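4.2 Similarity of names and the field of goods

The second group of disputes concerns names that are the same or almost the same, but are used by companies of different size. In our material the typical case is a small clothing label that has used its name for many years, and a new beauty line that takes the same name and is connected with a well-known person. The small label usually does not claim that its customers will buy a face cream by mistake and think it is a shirt. It claims that the public will come to believe that the older company is the copy. In the literature this is called reverse confusion.

We use the dispute between Skuddale and Carside to show the problem. Skuddale sold knitwear under its name for 12 years before Carside announced a line of lip and skin products with the same word on the label. Carside had asked for permission to buy the name in September of the year before the launch, and Skuddale refused. This earlier contact became important later, as it showed that the newer company knew about the older mark. Of the 100 short news items we collected on this case, most mentioned the celebrity in the headline and only 7 explained what the older company sells.
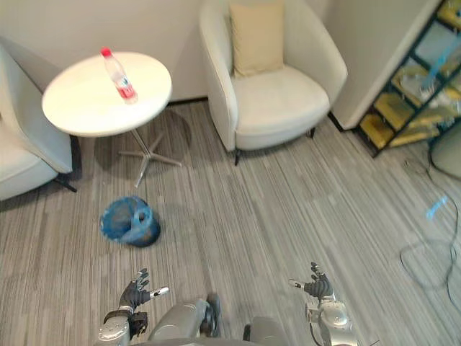

The answer of Carside was built on two points. First, it said that cosmetics and knitwear are sold in different shops and to different buyers. Second, it said that the word itself is a common family name and therefore weak as a mark. The first point is difficult to accept without limits. Many fashion houses sell perfume and make-up under the same name as their clothes, and buyers are used to this - a court can take it into account. The second point is stronger, but a weak mark can gain protection by long use.

The case of Tennant and Asico went in another direction. Both companies sold to the same age group, and both used the name mainly in social media. The parties agreed after eight months that Asico would always add a second word to its name and would not sell clothes. The terms on payment were not made public, so we can not say if the older company was satisfied.

As Figure 7 shows, the time between the launch of a line and the first complaint is short in this group. We see a simple explanation for it. A small company loses its place in search results within days, and each week of waiting makes the damage harder to repair.

Figure 7. Time in weeks from product launch to first complaint, disputes with identical names.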